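Looking after the Amcombe cell: your questions answered
Last updated August 12, 2020

We get a lot of mail about the Amcombe cell, and we love it! The cell is one mobile robot, the Emitz, which drives around a practice home fetching and putting away. It has a simulated twin called Treloar, where every change gets tried before the real machine moves a centimetre. Amber Holroyd looks after the hardware and Carol Whiteley looks after Treloar. They wrote the answers between them.

Do I need the simulator running to use the real robot?

No, but please do it anyway. Every new route and every new arm motion goes through Treloar first. It takes a few minutes and it has saved us from some very silly bumps. If you only want to replay a routine that is already signed off, you can go straight to the floor.

How do I set up the cell at the start of the day?

Turn on the base, wait for the green light, then turn on the arm. Let the arm find its home position before you touch the software. Open Kondus (our scheduler - it has the orange icon on the desktop), load the room file, and drive the base onto the floor marker by the door. Kondus will ask you to confirm the position. Look at the robot and check it really is on the marker before you click yes.

Why does the room in Treloar look so bare?

Carol gets asked this one all the time. A room file only needs the things the robot could reach, bump into or lose sight of. Big pieces like counters and shelving go in first, with their collision shapes, and the small stuff for the countertop comes last. Edges look jagged because we run it at low resolution for speed. You can turn the quality up under View if you are making something for a talk, and it looks lovely, but your laptop fan will let you know about it.

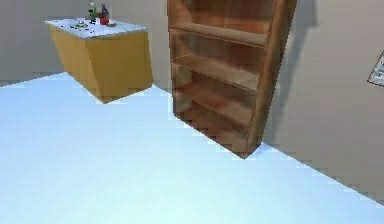
Once the furniture is in, check every piece for floating. Drop the viewpoint right down to floor level and orbit slowly. If there is a sliver of daylight under a cabinet, the range sensor will see straight through it and the planner will happily try to drive there. Snap the piece to the floor, save, and run the clearance test again.

My clearance test fails beside tall furniture. What now?

Nine times out of ten the safety margin is set too wide. The default is 26 cm, and that is generous for a base that turns on the spot. Beside shelving we use 18 cm and a slower speed. Change it for that zone only, please! Somebody once changed it for the whole room and the Emitz spent a merry afternoon shaving the skirting boards.

How often does the real machine need servicing?

Amber goes by the hour counter in Kondus. At 3,000 hours the drive belts come off and new ones go on, whether or not they look tired. The wheels get wiped every Friday - fluff winds itself around the axles and you will hear a faint ticking when it gets bad. There is a full calibration each January, when the building is quiet and she can have the floor to herself.

Can I replace a belt myself?

Yes, and it is a very satisfying job. Power down at the wall, chock the base and take off the side cover (four hex screws, keep them in the magnetic dish). Slacken the tensioner, slide the old belt off and walk the new one on by hand. Never lever it with a screwdriver. Press the middle of the belt with a finger when you are done, and compare the give with the belt on the other side. Then write it up in the log.

The simulated robot and the real one have drifted apart. Help!

Lovely problem, we have all had it. Start with the wheel diameter in Treloar. Rubber wears, and a small difference adds up over a long route. Measure both wheels, enter the new values and drive the test square. If the real robot still ends up off its mark, check that nobody has shifted the furniture since the room file was saved.

How long are logs kept?

365 days on the cell computer. Copy anything you want for longer to your own folder.

Who do I ask if I am stuck?

Carol for anything on the screen, Amber for anything with a screw in it. If you have no idea which it is, write to both, and attach the log file.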